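Artificial Stem Reuse Project: Progress Report to Skillance
Prepared by Monique Riviere, Desmet workroom
Reporting period: September to December

1. Summary

The grant covers the sorting, grading and reissue of artificial flower stems returned from event hire. The target for the full term is 2,000 stems. At the close of this period 695 stems had been graded and entered in the stock record. Work is behind the original schedule by one month. The delay comes from the late delivery of shelving by Radel and does not affect the budget.

2. Stem types in work

Grading in this period was limited to two types: blue hydrangea and red rose. Both are single stems with green leaves attached. Returned stock arrives mixed. Stems are laid out on the white worktable and separated by type into the white plastic trays at either side, hydrangea on the left and rose on the right. 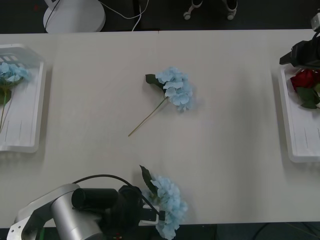 3. Sorting method

Each batch is spread over the middle of the table before anything is picked up. In the first month stems were taken directly from the return carton, and leaves were pulled off when one stem caught on another. Spreading the batch first adds handling time, but the leaf loss recorded per carton has fallen by around 40 percent.

Long stems remain the main difficulty. When they cross, the head to be lifted is often held down by a stem belonging to a different flower. The current instruction is to clear the topmost stem first, whatever its type, and to lift close below the head. A lift from the lower end of the stem tends to drag the neighboring flowers.

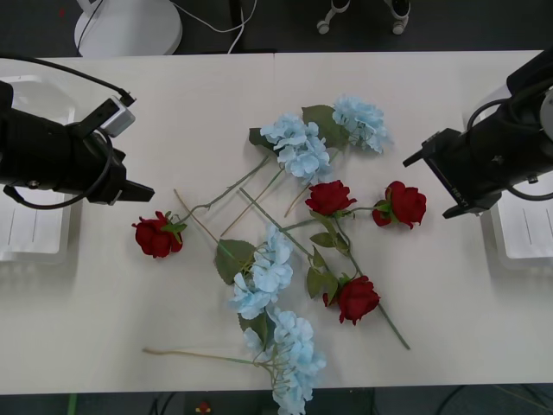

Figure 2. Red roses and pale blue hydrangeas spread on the table, stems crossing.

Grading uses three classes. Class A goes back to hire stock without treatment. Class B needs a leaf refitted or the stem straightened. Class C is kept for parts. Faded hydrangea heads are placed in Class B until a color standard has been agreed with Bullik, who take most of the reissued stock.

4. Open issues 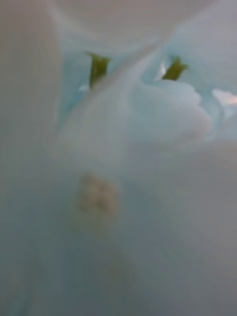 Bullik has asked for a written rule on when a stem passes inspection. The draft rule covers the head, the leaves and the full length of the stem, and it requires that all three be seen before a class is assigned. Partial views have caused errors in the stock record. Two olive-green tips showing between folds of soft white material, with their lower ends out of sight, are not enough to identify a type, let alone a class. The draft therefore states that any item partly covered must be fully uncovered before it is entered. Bullik will return comments in January.

The second issue is storage. Graded stems are held in cartons of 50 until the remaining Radel shelving is fitted. Heads at the bottom of a full carton flatten after several weeks and have to be reshaped by hand before reissue.

5. Next period

Grading of hydrangea and rose will continue at the present rate. The stem rule will be issued once Bullik's comments are in. A request to move the unspent transport line to storage materials is attached as Annex B.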